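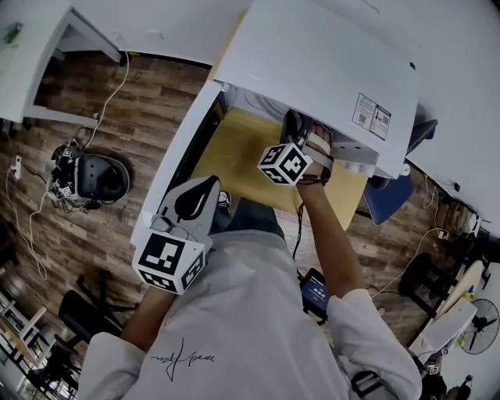 4. Start with the right marker cube facing up, and take a moment to get comfortable with a gripper in each hand. Reach in slowly, and please don't hurry on our account!

5. For the microwave task, hold the container upright between the finger pads and line it up with the open front before you move in.

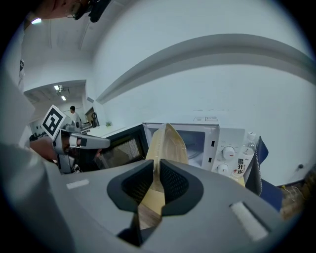

6. Save the take, then go again. We like 265 good takes per task (Petro Hrynyshyn at Tritasham will happily accept more).

Caution: never run the microwave while recording.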